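How to try the drawer chore with hand-held grippers

Can a machine put your odds and ends away yet? I get asked this more than any other question, usually by someone with a junk drawer they've given up on, and my answer is "sort of, and come have a go at the hard part yourself!" The hard part is small stuff. Floors have had robot vacuums for years. Screws, keys, adapters and picture hooks are still waiting for their turn.

This page walks you through a tidy-up chore using a pair of hand-held grippers. You do the thinking and the arm moving, and the grippers do the touching. It's the quickest way I know to feel what a robot is up against, and if you're recording demonstrations for a learning project the same steps work for that too.

What you need

A parts organizer with clear plastic drawers, the kind you'd hang on a garage wall or carry by a handle.
A pair of two-finger grippers you can hold.
A plain, light-coloured tabletop with nothing else on it that you might knock.
A small object to put away. Start with something chunky, like a wooden block, and work down.
A timer, if you like keeping score.

Step 1: Set the organizer down

Put it toward the back of the table with the drawers facing you. Leave enough open space in front for a drawer to come out and for both grippers to move without bumping each other. Push down on the top and give it a wiggle. A light organizer will slide when you tug on a drawer, and if yours does, a strip of grippy shelf liner underneath is a cheap fix.

Step 2: Get to know your grippers

Open and close each one a few times in the air before you touch anything. Pay attention to how far the fingers open and where the tips meet. Then practise on the bare table: pick up the block, pass it across, set it down. Do this until you stop glancing at your own hands. It took me 30 passes, and Diarmuid Foley, who taught me all this in his shed in Vullilgate, still says I rush it.

Step 3: Open one drawer

Pick a drawer and catch its tab between the fingertips. Pull straight toward you, slowly. If you pull at an angle the drawer binds, and you'll feel it through the handle as a sort of shudder. A robot with no sense of touch has to work that out from what it sees, and clear plastic is miserable to look at because the edges come and go with the light.

Stop partway. You want a gap wide enough for the fingers to get in, with plenty of drawer still held by the frame so it doesn't tip.

Step 4: Place the object

Set your object on the table between the two grippers, well clear of the open drawer. Keep both sets of fingers open and hold still for a breath before you start. If you're recording, this gives every attempt the same clean beginning. In the setup shown, the bottom-right drawer is the open one and a tiny silver piece is the thing to be put away.

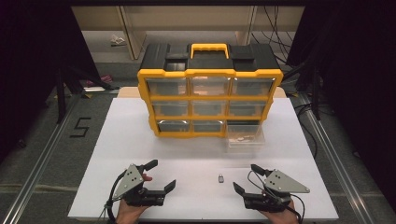
Step 5: Pick it up

Come in low and close the fingers gently. Flat metal things love to skitter away from you, and chasing them around the table is half the fun. If the object is too thin to grab, steady one side with the second gripper and slide the first one in from the other side. Lift it just high enough to clear the front of the drawer.

Step 6: Drop it in and close up

Bring the object over the opening, lower it, and let go. Check that it fell inside and isn't balanced on the rim. Then close the fingers, rest the tips against the drawer front and push until it sits flush with its neighbours. Push near the middle. A shove on one corner will jam it, same as pulling crooked did.

Step 7: Change one thing and go again

Move the object a little. Turn it. Choose a drawer in the top row, where your wrists have to come up and everything feels different. I like to change a single thing each round so I can tell what tripped me up.

So, are we there yet?

For one organizer, one drawer and one object that always starts in the same spot, machines can do very well. Swap in a stiff drawer or a shiny washer and things get shaky quickly. I find that exciting! Every one of those little stumbles is something you can feel in your own hands in an afternoon, and it gives you a lot more patience the next time you watch a robot fumble a key.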